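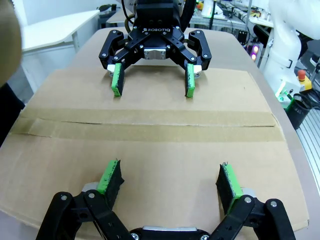
Figure 2. Two grippers with open fingers, facing each other over a flat cardboard box.

Search articles, authors, keywords
Advanced search

2. Data and first observations on late transfers

2.1 The transfer records

The present section describes the records on which our analysis of late transfers is based. By a late transfer we understand a move which is registered after the last league match of the autumn part of the season and before the closing of the winter window in February. Moves of players without a contract are treated separately, as they follow other rules and can be registered at any time.

The records come from the Trernura league and its lower division. They were entered by the clubs in the Kolamex register, where each move has a date of agreement, a date of registration, and a field for the remaining length of the old contract. In total the register gives us 1,304 moves between clubs. Loans are included when the player changed the club for the complete second half of the season. Shorter loans, which are used in this league almost only for goalkeepers, were removed.

The quality of the entries is not the same for all clubs. Hellwig and Ruchti have already remarked that the date of agreement is often copied from the date of registration, and we found the same problem. For 13 clubs we could compare the register with the papers kept in the club office. At Cistow the two dates agreed in every case we checked. At other clubs the agreement was made some days earlier than the register says, and at one club the old contract was written as ended although it had been prolonged in the summer. We corrected the entries where we had a paper, and left the others as they were.

2.2 Remaining contract and the decision to sell

A club which has a player with a short remaining contract is in a difficult position in the winter. It can accept a fee now, or it can keep the player for the second half of the season and receive nothing in the summer. The common opinion in the sports press is that the club will sell. The literature is less clear, and in small leagues there are good sporting reasons to wait, above all when the club is near the relegation places. 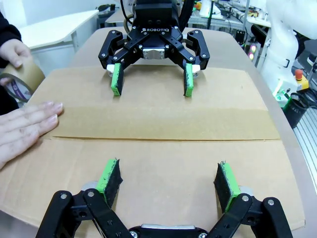
Why does a club keep a player who will leave for free in the summer?
Most of the clubs in our records that did so were playing against relegation, and for them the loss of one regular player was a higher risk than the loss of the fee.

The sports directors whom we interviewed gave the same explanation in their own words. Nadège Brunet, who conducted the interviews, also asked about the amounts. The fees in the lower division are small, and one director mentioned an offer of 3,000 euros for a left back who had played all the autumn matches. He refused it after one telephone call. He told us that a new left back would have cost him more than this in rent and travel alone, before any wage was paid.

It must be added that the directors spoke about decisions they remembered well, and these are perhaps the unusual ones. A sale which went through without discussion leaves little trace in the memory. For this reason we use the interviews only for the interpretation and take no values from them.

2.3 The role of the player's wish

In the register there is no field for the wish of the player. This is a serious gap. A player who has refused to prolong his contract is often presented to the public as a player who wants to leave immediately, but the two things should be separated. In several cases the player had told the club already before the season that he would stay until the end of his contract and then go, and the club had planned with it. 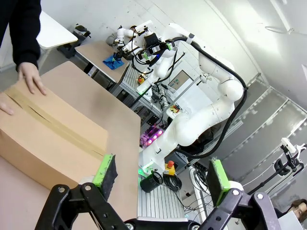
How can a refusal to prolong be told apart from a wish to leave at once?
We read the written correspondence between the player's agent and the club, where it was available, and counted a wish to leave only when a date before the end of the contract was named.

The method is strict, and it probably misses requests that were made only by speech. Perrine Lefèvre and Blandine Delaunay coded the letters independently from each other. They disagreed mainly on letters in which the agent asks the club to "examine all possibilities". After a discussion it was decided that such a sentence alone is no request, because it appears in the standard letter of one agency and is sent for all its players, also for those who later prolonged.

With this coding the picture changes in one point. Players who had asked to leave were more often sold in the last days of the window, while players who had only refused to prolong were sold early or stayed. We suppose that the clubs used the time to look for a replacement, and

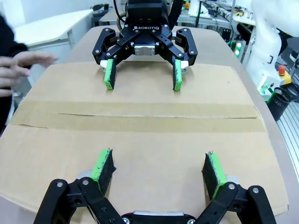
that the sale was then delayed until the replacement had signed. The dates in the register are in agreement with this, as the incoming move is in most of these cases registered before the outgoing one. For the clubs with uncertain dates we cannot say it with the same security.

A further difficulty is the injured player. When a regular player was injured in the autumn, the club bought a substitute in the winter without any sale, and such a purchase looks in the register the same as an early replacement. We marked these cases by hand with the help of the match reports. In the lower division the reports do not always name the reason for an absence, so some injuries will have remained unseen.

The model which is presented in the next section uses the remaining contract, the position in the table at the end of the autumn, and the coded wish of the player. The fee is left out. It is missing for many of the loans, and the clubs do not all follow the same practice in writing down the later payments.

Manuscript received 30/09/2019. Contact the editors | Copyright the authors | Back to top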